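By Ertürk
December
1 min read

What Is a Petition?

A petition is a written request that people sign. It asks a council to act. In Prunddale, 208 people signed one about a school crossing.

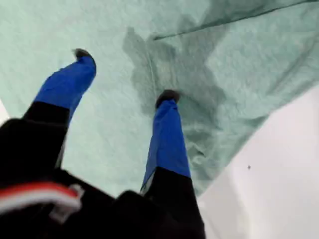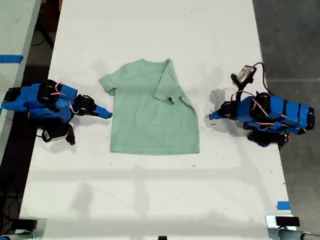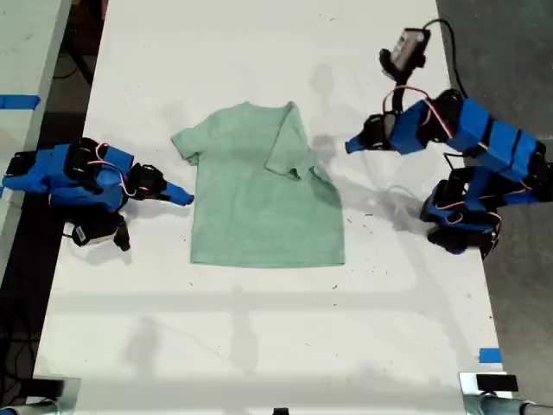
What Happens Next?

A clerk checks each name. Prunddale needs 104 valid names before the council must discuss a request. It can still vote no.

2 comments

Molleo: Can kids sign?

Lendwood: In Prunddale, yes, from age 10.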